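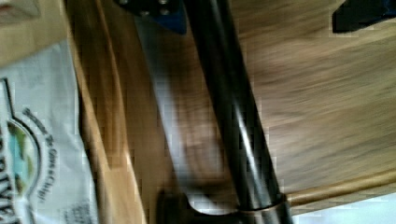 Stukemer Kitchen Set, student release 2

Data card, revised 2021-11-22
Maintainers: Imani Chege (recording, storage), Adjoa Abubakari (labels, splits)

Summary

Stukemer is a set of 1055 teleoperated manipulation episodes recorded by the robotics project class. It covers short household tasks on counters and tabletops. Each episode has video from a wrist camera and a fixed camera, joint positions, gripper state, and one written instruction. The set was made for the class assignment on imitation learning and is shared with other student teams on request.

Contents

episodes/ one folder per episode, numbered from zero
labels.csv instruction, operator code, outcome, split
calib/ camera intrinsics and the hand-eye transform for each session
tools/ loader, viewer, and the Zutis conversion script

Video and robot state are logged at 10 Hz. Timestamps come from the recording computer. The two cameras are not hardware-synced, and the loader matches frames by nearest timestamp. Frame pairs too far apart in time are dropped by default; pass keep_all=True to get them back.

Views

The wrist view always contains part of the gripper. Do not crop it out before training, as the baseline uses finger position in the image. Motion blur is common during fast moves. Blurred frames were kept and are not flagged. The fixed view shows the counter and the objects on it, and the gripper may be only partly inside it.
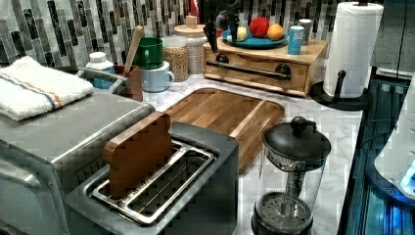
Figure 1. Kitchen counter with the gripper over the drawer organizer. A toast-shaped wooden block stands in the toaster.

Labels

Outcome is one of success, fail, or unclear. Labels were entered by the operator right after each episode, then checked by a second student from the video alone. Where the two disagreed, the episode is marked unclear. Instructions are free text in lower case. Spelling was corrected, wording was not, so the same task can appear under several phrasings.

Splits

The test split has 300 episodes. Everything else is train. Splits were drawn by session, so no session appears in both. Tune on a held-out part of train; the class leaderboard, Tema, accepts one test submission per team per day.

Known problems

Gripper state lags the video by up to 2 frames in the early sessions. A fix is planned for December.
Glass, polished metal, and lit appliance surfaces cause strong reflections. Color-based tracking is unreliable near them.
Printed text on packaging is often partial or blurred. No text labels are provided.
The Juntunen baseline was trained on release 1 and its scores should not be compared with scores on this release.

Use

Class work and non-commercial research. Please do not repost the raw video. Report bad episodes to Imani with the episode number, and label errors to Adjoa.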